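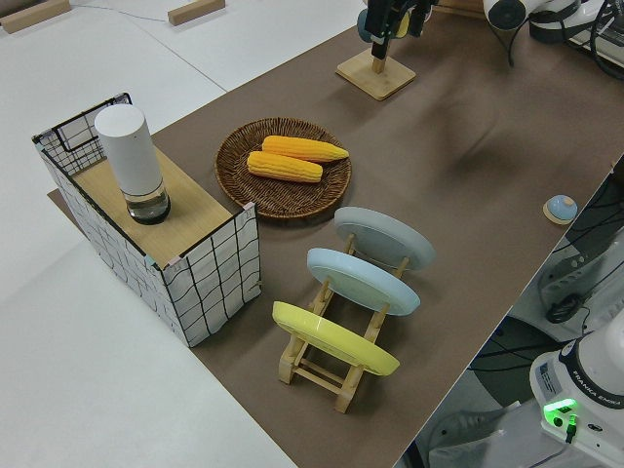

"Corn again," I said.

The corn was always there. Vuller paid us by the accepted run, and by February I had logged 538 of them, most to do with plates. The idea was that Roman, their name for the model, would watch all this and someday know its way around a kitchen. I had my doubts. My nephew is 7 and has watched me load a dishwasher his whole life.

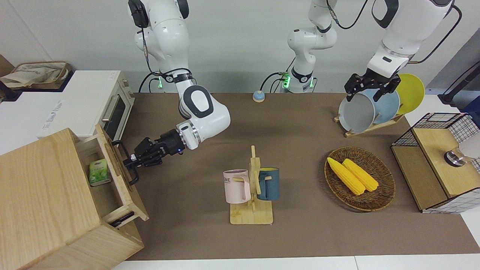

One arm at the drawer, the other at the grey plate.

The Prikell office sent back 3 of my runs that afternoon. "Hesitation," the note read. I had stopped to think about which plate. I asked whether Roman might need to see some of that, the thinking. They said to do it over, smoother.

So I did it over. I rang the little bell and reached for the grey one as if I had never wanted any other.

Filed under: Short Fiction, Work
© Vernosico Review | Contact | Back to top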